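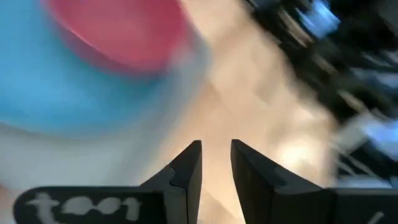
Blue and pink, close up.

Notes from the Soup Shelf
9 Dec 2020

Hello again, dear neighbors, and thank you to everyone who wrote back after the last newsletter. I read every one of your letters at the kitchen table with my coffee going cold, and I'm sorry if I haven't answered yours yet. I will!

So many of you asked about the bean soup that I'd better start there. It came to me from my aunt in Orellana, who never wrote it down, so what I have is my own best guess after a good many winters. Soak a pound of white beans overnight. In the morning, cook two onions very slowly in more oil than you think is decent, and don't walk away to answer the phone the way I do. Add 3 carrots, a stick of celery, a bay leaf and the drained beans, cover it all with water by a couple of inches, and let it go on low until the beans are soft right through. Salt goes in toward the end. My aunt put in a spoonful of vinegar at the table and so do I, though my husband thinks it's a terrible thing to do to a soup.

It freezes well for up to three months. Leave a little room at the top of the jar — I have lost two good jars that way and I'd like to save you the mopping.

Now, the soup swap. We had hoped to hold it indoors in Clestville as usual, but with things the way they are this winter we're doing it from the porch instead. Leave your jars in the box by my front door any time after nine in the morning, with your name and what's in them on a piece of tape, and take home the same number of jars that you brought. Please write down if there's milk, wheat or nuts in it. If you can't get out, call me and I'll bring something over and set it on your step.

Halyna Chornovol has promised her beet soup, the one with the dill, and she says she is making a double pot this time after what happened last year (it was gone before lunch, and I never got a drop). She'd also like her big ladle back. It has a bent handle and it went home with one of us in March.

For those who like to plan ahead, next time I want to talk about stock: what to save, what to throw out, and whether onion skins are worth the bother. My neighbor in Bultberg swears by them and I'm still making up my mind. Send me your thoughts, and your leftover jar lids too if you have any, the wide kind.

Keep warm, and call each other up once in a while.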